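How to Clean a Polished Concrete Floor in a Small Office

By Tanvir Paul

Polished concrete is easy to keep clean if you do a little often and stay away from the wrong products. Most of the dull floors I get asked about were not worn out. They had a film on them from too much soap, or they had been mopped with vinegar until the shine was gone. Film comes off. Acid damage has to be polished out by someone with a machine.

The steps below are for an office or meeting room with a bare polished floor and no wax or coating. The space I use for the quantities is 518 square feet, and one person can do it in an evening with time left over for the baseboards.

What you need

A microfiber dust mop, 46 inches wide for open floor
A smaller dust mop or a dry cloth for corners
A flat mop with two clean microfiber pads
Two buckets
A pH-neutral floor cleaner
A soft white pad for scuffs
A vacuum with a hard floor head
Dry towels

For the cleaner I use Datden neutral concentrate. Any cleaner marked neutral and safe for polished concrete will do. Do not use vinegar, bleach, ammonia, bathroom cleaner or anything that promises to leave a shine. The shine products sit on top of the surface, pick up dirt from shoes and have to be stripped later.

Step 1. Clear the floor

Roll the chairs out into the hall. Pick up bags, cords and trash cans. Small tables can go out too. Leave a heavy pedestal table where it is and work around the base. If you have to shift one, lift it with a second person and put felt or cardboard under it. Dragging a metal base with grit beneath it will leave a scratch you cannot mop away.

Step 2. Vacuum the edges

Dust collects along the walls, behind doors and around table bases. Run the vacuum there first, with the brush roll turned off. Go over any low wall vents with the brush attachment while you are down there. If one of your walls is bare brick, brush it lightly from the top down before you do the floor. Old mortar sheds sand, and sand is what takes the polish off.

Step 3. Dust mop

Start at the far wall and walk toward the door in long, overlapping passes. Keep the mop head on the floor when you turn. Lifting it drops what you have collected. Shake it out outdoors when you finish, or vacuum the head.

On a room that gets normal use, do this daily. It matters more than the wet mopping does.

Step 4. Mix the cleaner

Fill the first bucket with cool or lukewarm water and add the concentrate as the label directs. For Datden I use 2 ounces to the gallon. Fill the second bucket with plain water. That one is for rinsing the pad.

Stronger is not better. If the mopped floor feels sticky or shows footprints after it dries, there was too much cleaner in the bucket.

Step 5. Damp mop

Wring the pad until it no longer drips. Mop a strip, rinse the pad in the plain water, wring it, dip it in the cleaner and go on to the next strip. Change the plain water when you can't see the bottom of the bucket. Switch to the second pad halfway through the room.

Do not let puddles stand. Wipe them up with a towel, especially along painted baseboards, where water gets in behind and lifts the paint.

Step 6. Scuffs and spots

Black heel marks usually come off with a damp white pad and light pressure. Green and brown pads are too coarse. For coffee, soft drinks and wine, blot the spill right away and wipe with the neutral cleaner. The same goes for citrus juice, and hurry with that one. Reijo Kiiskinen, who polished the floor at the Gevlow office, tells his customers to treat lemon juice like a cigarette on a carpet.

Tape residue can be rubbed off with a cloth and a little mineral spirits. Test a corner first, open a window, and rinse the spot afterward.

Step 7. Let it dry, then put things back

Give it 5 minutes after the last wet patch disappears. Before the chairs come back in, turn each one over and pull the hair and grit out of the casters. Hard casters can be swapped for soft rubber ones if you see gray tracks at the desks.
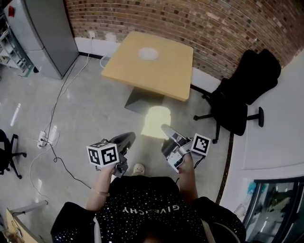

Streaks are easiest to find by reflection, so do the last check with the lights on and look across the floor toward the brightest spot you can see. A light gray polished slab like this one throws back a lot of light, and the bright patch in front of the table base is the kind of place to crouch and look. Film shows as a cloudy smear inside the reflection. Go over it once more with plain water and a clean pad, then dry it with a towel. Check beneath the casters of the office chair too, and wipe the dark strip at the foot of the white wall by hand.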